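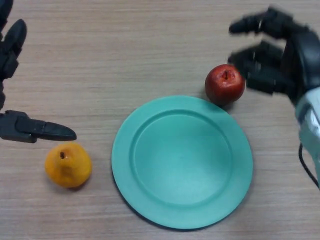 I've started eating fruit at four in the afternoon, at the table, off a plate. It used to be biscuits, standing up by the kettle.

Leen Hourani got me into it when I stayed with her in Torholm in April. She puts a plate out, chooses whatever is ripest and cuts it up there and then. I bought a teal plastic plate when I got home, as my good ones are too big and I kept filling them.

Apples are easy. I like the dark red ones best and will eat them a bit soft. Anything yellow or orange I leave out until it smells of something. A few brown spots on the skin don't bother me, I just cut round them.

I don't keep fruit in the fridge any more. It lasts up to 4 days on the table in our house, longer if Rhys is away. He eats apples whole, core and all, and leaves me the stalk.

The table needs oiling again before summer. Juice gets into the grain if I don't wipe it straight away. I've got half a tin left from last year, so I'll do it when the weather's good enough to have the windows open.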